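Robots and Everyday Materials
Handout 4: Notes from the open day at Pradex

search this site
Search

Okay, so these are my notes from the Pradex open day, typed up for everyone who had a lab clash and for those of you who came but spent the whole time at the snack table (I saw you!). Read them before the next session, and bring your Fogh reader too. I'm going to lean on chapter two quite a bit.

We started upstairs with a talk about the Otska line, which packs 1118 cartons in a shift and is very impressive and also very loud. Cartons are easy, though. They're stiff, they have corners, and they stay the shape you left them in. What I really wanted you all to see was the cloth table downstairs, so that's what most of this handout is about.

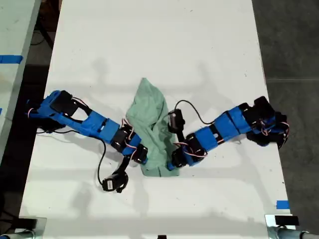

Morena Colombo

Two arms, one on each side of a long white table, and a piece of sage-green cloth all crumpled up between them. Have a look at how twisted it is through the middle, and then at the hem end, where things are much flatter and straighter. That's the end the grippers are at. If you were going to tidy this up with two fingers on each hand, where would you start? I'd go for the hem too!

Notice also that each arm carries its own camera near the wrist, one mounted below and one above. I asked our guide whether that mattered and got a long answer, which I've boiled down to this: a camera on the wrist travels with the hand, so you get a close view of what you're about to grab, but you also lose sight of the rest of the cloth pretty quickly. Keep that in mind for the exercise.

A few words we'll be using:
Deformable object: anything that changes shape when you handle it. Cloth, rope, dough, a bag of rice.
Bimanual: done with two hands, or two arms.
Occlusion: one thing hiding another. A fold hides the cloth under it, and a gripper hides whatever it's about to touch (super annoying).

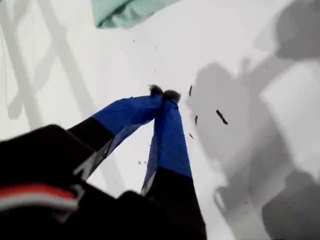
Page 2

Fingertips, then. The ends are wrapped in blue, a little wrinkled, and where they meet there are two small fuzzy black tufts pressed together, with dark slivers and specks on the white surface nearby. I love this one, because the textbook drawings always give you two clean flat pads. What would you want to know about a fingertip before you trusted it with thin fabric? Jot down three things.

For next time: read Fogh pages 66 to 71, and write one page on why a towel is harder than a carton. The Sarnska visit is in July, sign-up sheet on my door.

Questions? Contact the course office | © Course materials, all rights reserved | Back to top

We use cookies to keep this site working. Accept | Settings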